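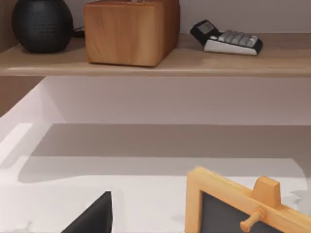
Page 36

Flandine 508 Gummed Paper Parcel Tape
From the Stavier packing room range

We have been selling paper tape to shops, small makers and busy packing rooms since 1984, and it still gives us a good deal of pleasure to send out a first roll to somebody who has only ever used the plastic sort. Flandine 508 is our everyday tape, a strong brown kraft paper with a starch-based gum on the back that wakes up when you wet it. It grips the surface of a cardboard box and dries into it, so anyone who tries to lift the tape on the way to your customer will take a layer of the box along with it (and you will certainly be able to tell!).

The paper is made for us at the Fota mill from recycled fibre, and the rolls come to you on a plain card core with a paper band round the outside. When the box has done its job the tape can stay where it is. Fold the whole lot flat and put it in with the cardboard, with no picking at the corners.

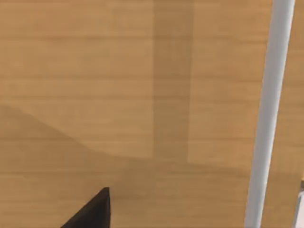
Flandine 508 is strongest along its length, and it is worth knowing why before you start cutting strips for the heavier boxes. As the paper is made, most of the fibres settle in the direction the sheet is travelling, and they stay that way in the finished roll. Think of them as rather like the grain on this tabletop, with its long bands and thin lines lying mostly straight and side by side. A strip laid down the centre join of a box has all those fibres running with the join, which gives it plenty of strength along its length, but for a heavy load you also want shorter strips laid across it, so that the fibres bridge the gap as well. For ordinary parcels a single centre strip with a good overlap down each end is plenty, and we would much sooner you used one well-wetted strip than several dry ones.

You will need something to wet the gum. A damp sponge in a saucer is perfectly all right if you send out the odd parcel, and plenty of our customers never bother with anything else. If you are packing most of the day you will be happier with the Rafferty bench dispenser, which has a water tank, a brush and a cutting edge, and takes a roll of Flandine 508 without any adapter. It is sold separately, and spare brushes are kept in stock.

Rolls are sold in packs of 3 or by the full carton. Please keep them in a dry cupboard, well away from the kettle, as a steamy corner will set the gum before you have had the chance to use it.

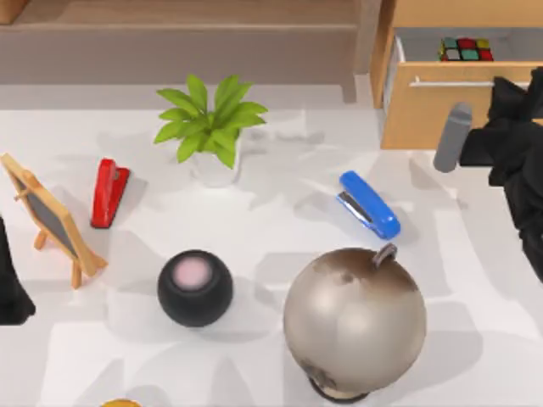 Can I use the tape on boxes that have been used before?

You can, provided the cardboard is clean and reasonably sound. Gum needs bare paper to soak into, so peel off any old plastic tape first or lay the new strip to one side of it. Shiny or waxed boxes are not suitable, and neither is anything dusty until it has had a wipe with a dry cloth.

Printed tape with your own name or a short message can be made to order on the same paper. Send us your artwork with your first enquiry and we will post you a proof before anything goes on the press. Orders for the Christmas rush should reach us by the end of October, please.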